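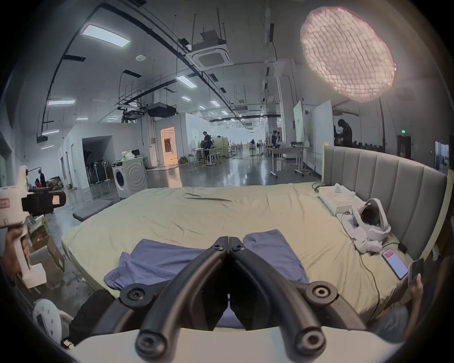
A lavender garment laid out on a bed with a gray upholstered headboard.

ELUTBRIDGE, 2024-03-12. Korgate, the household linen service, will expand its used bedding collection to every neighborhood in Elutbridge starting this spring. The program takes sheets, pillowcases, blankets and everyday clothing that residents no longer want and sorts them for reuse, repair or recycling.

The expansion follows a trial in the Carnegie district that ended in February. During the trial, Korgate collected 3848 pounds of textiles from homes and apartment buildings. Most of the bedding was clean and in good enough shape to be used again. Items with small tears or missing buttons went to the repair room on Mill Street, and the rest was cut into wiping cloths or baled for fiber recycling.

"We went in expecting mostly worn-out towels," said Ziad Aoun, director of collections at Korgate. "A lot of what came in was fitted sheets that didn't fit the new mattress. People kept them in a closet for years and had no good place to take them."

Residents can sign up for a home pickup by phone or at the Korgate counter. Pickups are free and are made on the same day as regular laundry deliveries on each route. Customers who do not use the laundry service can also take part.
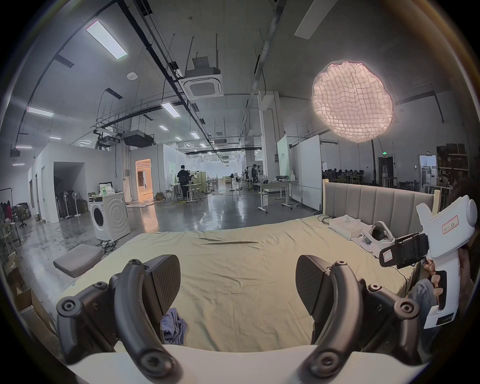

Korgate Community Bulletin | Vol. 17, No. 3

Textiles should be washed and fully dried before pickup. Sheet sets do not need to be complete, and faded or stained cotton is accepted. Korgate cannot take foam pillows, mattress pads with a plastic backing, electric blankets or anything with mildew. Bags should be tied closed and kept under 43 pounds so that one driver can lift them.

Each household will receive Pluvik bags with its first pickup. Pluvik is Korgate's reusable collection bag, made from retired hotel sheets that are double stitched at the seams. Drivers leave an empty bag whenever they take a full one. The bags used in Carnegie had drawstrings that came loose in the truck, and the new version closes with a flap and two ties.

Apartment buildings may ask for a shared bin in the laundry room or lobby. The property manager must sign a one-page agreement, and Korgate will set the pickup schedule after the first month of use.

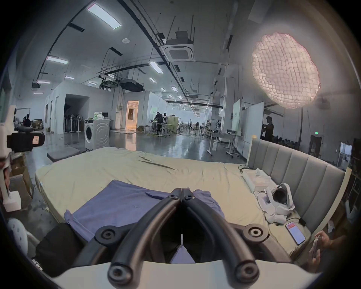 Sorting will continue at the Mill Street building, where Korgate has added three tables and a second baling machine. The company expects to hire 17 people for sorting, mending and driving positions. Training is paid, and no sewing experience is required for the sorting jobs. Applications are available at the front counter during business hours.

"The sorting is done by hand, and it takes a while to learn the fabrics," Aoun said. "Cotton and polyester blends go to different places. We give new people plenty of time at the table with someone who knows the work."

Reusable bedding will be sold at the Mill Street shop or given to local shelters on request. Shelters should send a list of the bed sizes they need when they register.

About Korgate
Korgate provides laundry, linen rental and textile collection services to homes and businesses in Elutbridge.

Media contact
Ziad Aoun, Director of Collections, Korgate, Mill Street, Elutbridge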